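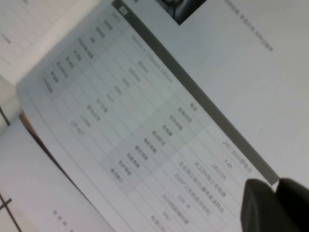 Slide 1. A printed specification sheet with its table in Chinese, as received at the Stirkow receiving desk.

Reading the Sheet Before Signing for the Goods
Speaker notes, receiving and records session
Pruitt Equipment Services, Stirkow site
Revised 1/13/21

Opening (keep the first slide up)

Good morning, and thank you for making the time. The session covers one part of the receiving process: the specification page that arrives with a piece of equipment, and what our staff are expected to do with it before the item is entered in the register.

Ask the room how many people have filed a sheet of this kind without reading it. Allow a moment. There is no need to comment on the answer.

The table has shaded columns of labels, with the values set beside them. Many supplier sheets follow this arrangement, whatever the language. A person who does not read Chinese can still find a good deal in it, and the first half of the talk is concerned with how much can be found and where that stops.

Slide 2. What the sheet is for

The specification page is the supplier's statement of what was delivered. The purchase order is our statement of what was requested. The receiving clerk compares the two.

At Stirkow the register holds around 300 equipment entries. During the review last May, the records office found that the most common fault in an entry was a missing dimension. The second was a supply voltage copied from the catalog page when it should have been taken from the sheet in the carton. Both faults are corrected at the desk in a few minutes. They take far longer once the item has been moved to another building.

Mention that the Ciltau site has used the same register form since the review and that entries may now be transferred between sites without retyping.

Slide 3. Values that can be read without the language

Return to the first slide if the projector allows it.

Point out the entry near the top where numbers appear to be separated by an "x". A group like this usually gives the dimensions. Further down there are short values ending in "mm". Units of this kind are the same on nearly every sheet we receive, and they are the safest place to begin.

Farther across, in the second column of values, one entry looks like a voltage or a frequency. Stress the words "looks like". The copy on the slide is blurred, and a reading taken from it would not be accepted for the register. The clerk should go back to the paper.

One entry in that column seems to end in "M". Ask the group what the letter might stand for. Expect meters, megabytes and a size code, among others. All of these are reasonable, and the label beside the value is what settles the matter. If the label cannot be read, the value is left open and marked for translation.

A short code that begins with letters, near the bottom of the first value column, raises the same point. It may be a model number, a material grade or something else. Staff are asked not to enter it as a model number on appearance alone.

Slide 4. Requesting a translation

Requests go to the records office on form 12. Attach a full copy of the page, including the heading and any printed photograph, and mark the rows that are needed. Please do not send the value column alone - the translator works from the labels.

The usual turnaround is 2 working days. During that time the item stays in the receiving cage with a yellow tag. It may be unpacked and inspected for damage, but it may not be connected to power.

Machine translation on a telephone may be used to decide which rows to mark. It may not be used as the source for a register entry. This question came up at Ciltau, and the answer is the same for both sites.

Slide 5. Making a copy that can be used

Lay the page flat on the desk under the lamp. Copy it on the flatbed scanner with the top of the page against the guide. Check the result at full size before the original is filed, and look in particular at the smallest characters in the labels. Where a character has closed up into a solid shape, scan again at the higher setting.

Pale gray shading in the label cells can come out too dark on the older scanner in the corridor. Use the text setting, which lightens the background.

The original is then placed in a Plastard sleeve and filed under the order number. Do not punch holes in the sheet. On several older files the holes have gone through the row labels, and we have had to write to the supplier for a second copy.

Slide 6. Desk exercise (allow 12 minutes)

Hand out the paper packets. Each pair receives one supplier sheet, one purchase order and a blank register form.

Ask each pair to fill in only what they can read with certainty and to mark every other line for translation. A form with several open lines is acceptable. A form with a guessed voltage will be returned.

Walk around the room while the pairs work. The usual difficulty is the order of the dimensions. Unless the sheet says which figure is the width and which is the depth, the clerk should measure the item and note that it was measured.

Collect all the packets at the end. The purchase orders are copies of live documents and should not leave the room.

Slide 7. Questions

Likely questions, with the agreed answers:

Sheets printed on both sides. Scan both sides, even if the back seems to carry only a drawing.

Cartons with no sheet. Tag the item and write to the supplier the same day. The packing list does not replace the specification page.

Sheets that disagree with the plate on the equipment. Record both values, enter neither, and inform the records office.

Refer any question on customs papers to the shipping desk. Leave the form 12 pads by the door, and switch off the projector before the next group comes in.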